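3.2 Collecting the demonstrations

I did all the tumbler demos myself with the hand-held gripper, 50 of them, mostly on one long Saturday (my wrist still remembers). We'd tried remote control on the Rindberg arm first, and I just couldn't feel what I was doing with the lid! With the tool in my hand I got through 13 demos before my first break. 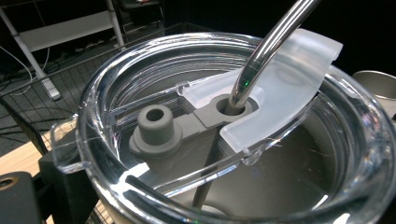 Figure 5. Gripper view of the tumbler lid, with the steel straw through its gray gasket.

Clear plastic was the part I worried about most, with all those bright highlights along the rim. I threw out 5 demos where I'd fumbled the grasp, then passed the rest to the Zemska trainer without any relabeling. I kept my pace slow near the straw, and we come back to that choice in Section 4.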